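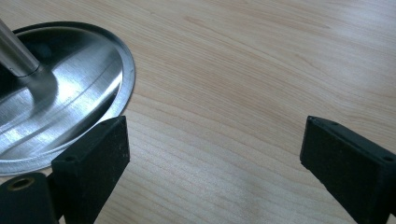 Home | Forums | Wood and Surfaces | Search | Register | Log in

Pale table top, oil again or leave it?

zulema_j
Hello all. I write from Foltomton, please excuse my English, I try to do it carefully. We have a table which I bought second-hand and now I must decide what to do with the surface. It is a light color, beige, with thin grain that goes diagonal from where I sit. In one place there is a small red-brown streak in the grain. My husband is sure it is a stain from tea or from a pot of rust. I think it is in the wood, because it follows the same direction as the lines next to it.

The seller told me it was oiled last December and never after. On the far right corner, when the light comes, I see a white shine and the grain almost disappears. On the near side the wood looks more gray than on the other side. There is also a heavy round metal base which stands on the left side all the time, and I am worried what I will find under it.

My questions are: is the streak a stain, should I sand, and what oil do you recommend? I paid 105 for the table and I do not want to spend the same again on products.

Zulema Jara

dardo.orellana
Welcome. The streak first. A stain from tea does not respect the grain. It makes a ring or a cloud. If your mark is short, and lies along the lines, I would say it is mineral or a little resin in the tree. You can test with a cotton cloth and clean water. If no color comes to the cloth, leave it in peace. I would never sand a whole table for a mark of that size.

The white shine is most probably only light from the window. Put your head lower and move to the other chair. If the shine moves with you, it is reflection.

mottram_j
I don't agree about leaving it. A top that looks gray in one half and pinkish in the other half has lost its finish in the gray half. I had the same on a desk I got in Kastolbridge. I waited two years and then water went in and the grain stood up like a cat. Sand lightly now, with the grain, and you will have one hour of work. Wait, and you will have a weekend.

dardo.orellana
Jamie, she did not say the grain is up. She said it looks gray on one side. Zulema, please pass your hand over it with closed eyes, first one half and then the other. Is there a difference?

zulema_j
I did it now. With the hand I feel no difference, maybe a very little on the near side, like paper. The shine moved when I changed the chair! So this was the window, thank you. I feel a bit stupid because I rubbed this corner with vinegar two times.

And the cloth test with water: the cloth stayed white. My husband says the water was too cold.

lautaro_t
Please no more vinegar on an oiled table. It will not destroy it in two times but it does take away what is left of the oil.

For the metal base, lift it, do not pull it. People slide these things to one side to wipe, and one grain of sand under the metal makes a curved scratch that you will look at for the rest of your life. Turn it over and see if it has felt or rubber below. Rubber is worse than nothing in my opinion. With some oils it becomes soft and leaves a yellow print which goes quite deep.

mottram_j
Rubber is fine if you wait for the oil to cure. The yellow print comes from impatience. I have rubber feet under everything and no prints.

lautaro_t
How long did you wait?

mottram_j
Three weeks, with nothing on the table. We ate on the sofa.

lautaro_t
Then we are saying the same thing, only you have a better sofa.

bautista_i
I have a shop of repairs in Sotomayor and I see many pale tops like this. Some remarks from the bench.

Before anything, find out if it is solid or veneer. Look at the edge and also from below. If the lines on top continue over the end of the board, it is probably solid. If the edge is a separate strip, be very careful with paper of 120, you can go through in a minute. I did this to the table of a client in my first year and I paid for it, 437 with the delivery.

If you decide to sand, only by hand, with 200 or finer, always following the lines. You have the places where the grain curves, so there go slowly and follow the long direction of the board, not the curve. Wipe the dust with a cloth that is only a little damp, and let it rest until the next day.

Oil: for a light wood I would take one that says "natural" or "white" on the can. The normal linseed makes everything orange with time, and then the people write to the forum why their table is orange. I use the Flivham natural, a small can is enough for two coats on a kitchen table. Thin coat, wait fifteen minutes, take away all the excess. The rags must dry flat outside, they can take fire by themselves if you leave them in a ball. This is serious.

dardo.orellana
I agree with all of this except that I would still not sand. Clean with a mild soap, let dry, put one coat on the gray part only and look at it after two days. Sanding you can do next month also. You cannot put the wood back.

mottram_j
If you oil only one half you will see a line in the middle. Do the complete top or do nothing.

dardo.orellana
Not if the coat is thin and you finish at a joint between boards.

mottram_j
IF there is a joint. We don't know this.

zulema_j
Thank you to everybody, I did not expect so many answers. I looked from below with a lamp and the lines at the end of the board continue over the edge, so I believe it is solid. Bautista, I hope I understood correctly how to look.

The metal base I lifted. It has a thin felt, old but clean. Under it the wood has a little darker color than around, a round shape, but I see no scratch. Is this dark round permanent? There was also a small dark point on the rim of the metal, I could remove it with the nail.

I found the natural oil for 96 in the big can, and they say the small one will come later. Is the big can too much?

bautista_i
You looked correctly. The round shape is only that the wood did not see the sun there. Leave the base in another place for the summer and it will come nearer to the rest. With oil it will be less visible too, but I don't promise it disappears.

Big can is too much. Open oil gets a skin and you throw half. Wait for the small one.

lautaro_t
Or share the big one with a neighbor. If you keep it, pour it in a smaller jar, full to the top, so there is no air.

zulema_j
16/07/2019, update. I waited for the small can. I washed with soap, I did not sand (sorry Jamie), and yesterday evening I put one thin coat on the complete top (sorry Dardo). The streak is still there and now it is even a bit more red. I like it. My husband still says tea.

The near side took more oil than the other, it was dry again before I came with the cloth. Should I give the second coat only there or everywhere?

mottram_j
Everywhere. And next time a quick pass with the fine paper between coats, it will feel much smoother.

dardo.orellana
Everywhere, but wait until tomorrow. No paper.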